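Search this encyclopedia Go Advanced

Equipment budgeting for manipulation laboratories

Equipment budgeting for manipulation laboratories is the planning of purchases for rooms in which robot arms handle household objects. It covers the arm and gripper, the mounting stand, computers, test objects, safety fittings, and the staff time needed to keep them in use.

Planning usually begins with a list of tasks. The Orotwood method, named for the technical college where it was first written down, assigns each task a required reach, payload, and grip width before any supplier is contacted. Quotations are then compared over the full service period. At Orotwood the first plan listed 14 tasks and set aside 70 percent of funds for the arm, its controller, and the gripper.

Smaller items are often underestimated. A review of purchases at the Drurkatum workshop recorded 1,213 separate order lines, of which nearly 700 were for cables, fasteners, replacement finger pads, and kitchen articles.

Simulation

Many buyers now pay for simulation before hardware. A modeled arm on a modeled counter allows reach, stand position, and camera placement to be tested while the order can still be changed. Licenses, graphics computers, and the preparation of object models are entered as separate costs.

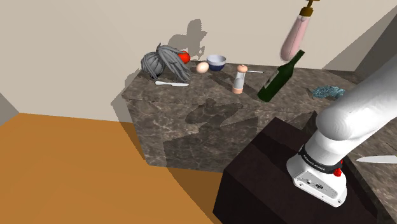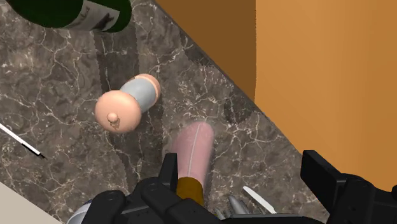

Results from simulation are normally treated as provisional. The Nyarko schedule holds back part of the gripper budget until trials with physical objects are complete, and the Trornico schedule releases it in two stages.

See also: Capital planning; Service contracts

Reader comments (3)

gripwise: The section on spare parts should mention shipping. It was our largest surprise.

labmanager_k: Is the Trornico schedule still in use? Our copy was replaced in September.

tallpine: Please add a table of stand heights.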